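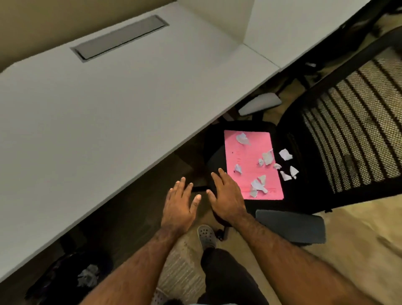 Paper scraps on a desk chair, third floor. Bending down for these is still a job for people.

The robots have the hallways. We kept the chairs.

By now most of you on the third floor have met the two Briven cleaning units, which started nights with us this summer. They vacuum, they empty the big bins by the elevators, and they say "Excuse me, please" to the copier. Before they came, a night shift for our crew meant three hours of pushing a vacuum up and down carpet. Lesego Zulu, who has done that walk for 13 years, says her knees sent the robots a thank-you card.

What changed after that is less tidy. The plan from Kuvov, who hold the service contract, had the crew "moving up to supervision." Supervision means a tablet. The tablet shows a map, the map shows a green dot, and the dot sits still under somebody's desk until a person walks over and pulls a phone charger out of the brushes. Chantelle Mabaso has done enough of this to want it added to her job title.

The rest of the shift now goes to the parts of the building a machine on wheels won't touch: desktops, keyboards, window ledges and, above all, chairs. A Briven unit treats an office chair as a wall. It goes neatly around the base and reports the area clean. If you tear up a note and half of it lands on the seat, it stays on the seat until someone with two hands comes by. Small scraps are the worst of it. They slip under whatever you left lying there, and they cling to mesh, padding and sleeves.

"People think we have less to do," Kagiso Molefe told us. "We have less walking to do. I spend the night bent over now, and my back would like a word with whoever wrote the brochure."

He has a point, and the crew meeting got him somewhere with it. From September, desk work will be split so that no one does more than 88 workstations in a shift, and the tablet will be passed around, chargers and all. Lerato Mnguni is also asking for the long-handled grabbers that were cut from the budget when the robots went in. They cost a good deal less than a robot. They are under review.

Hours stay as they are, and so does the size of the crew. Severino Gallardo in Facilities has put that in writing through the end of the contract, and several people have kept a copy - on paper, in a drawer.

A few requests from the night crew, passed on as received:

Torn paper goes in the wastebasket under your desk. All of it, please, including the little bits.

If there is paperwork on your chair, the crew won't move it or throw it out, because they can't tell what matters. Put it on the desk if you want the seat cleaned.

Chargers off the floor. Chantelle is begging.

Complaints about the robots go to Severino at extension 7. Complaints about the chairs can go there too.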